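The arm on the Clinmont build now moves without shaking the desk. I swapped two of the joint springs, dropped the top speed from 800 to 600 and retuned the elbow. Wakana Uchida lent me her crimp tool, so the wiring is finally tidy too.

Soft things are next - the gripper code only knows boxes so far. 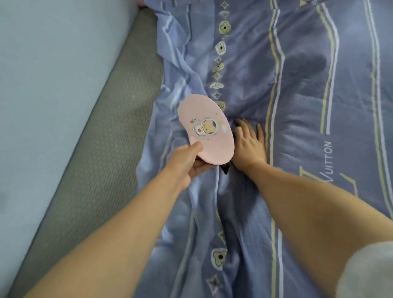 Pink eye mask with the astronaut, on the duvet.

The strap worries me more than the mask. Thin and black, and my depth code drops narrow stuff. New finger pads first, then I'll try it.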